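Service Robotics, Unit 2: Reviewing a Home Tidying Package
Notes by Teodor Forsberg, 23rd November

The package under review is Dradwood, sold by Stirndale as a monthly service: a two-armed robot, setup, and remote support. Read the offer sheet before class.

1. The task
Pick up litter from a living room floor and put it in the bin. One arm may hold the bin while the other stays free.

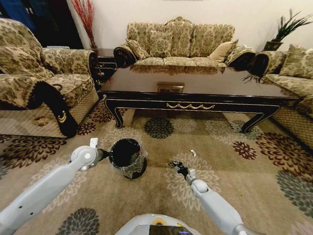
2. Gripper
Both hands open wide and close from the sides. Note what the sheet leaves out — it gives no smallest object size.

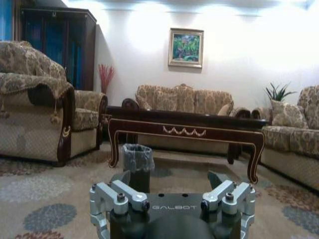
Ask for that number early. A buyer will want to know about bottle caps as well as bottles.

Crushed cans are a fair test. They have no regular shape, and the lid and the side wall give a grip different things to press on.

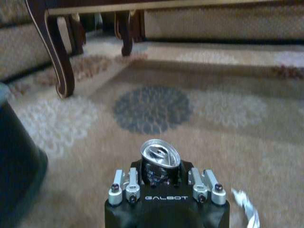 Score each pick as held, dropped, or missed. Do not give half marks.

3. Floor and layout
The sheet says "any carpeted room." Treat that as a claim to check.
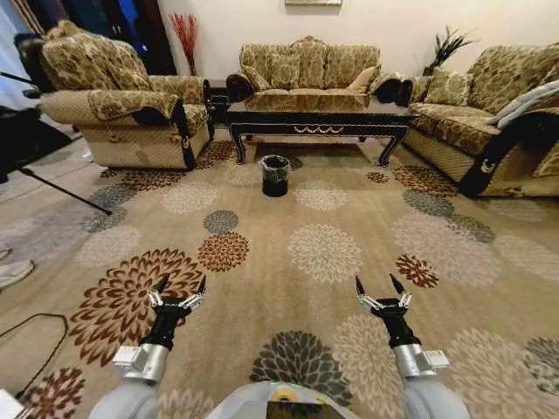
Stirndale prices setup by room, at 80 dollars each. Your review should say what a room has to look like for that price to be fair. A patterned carpet with flowers in several colors, and a cable lying across part of it, is a harder case than a plain one.

For next class: one page on setup cost, using the price above.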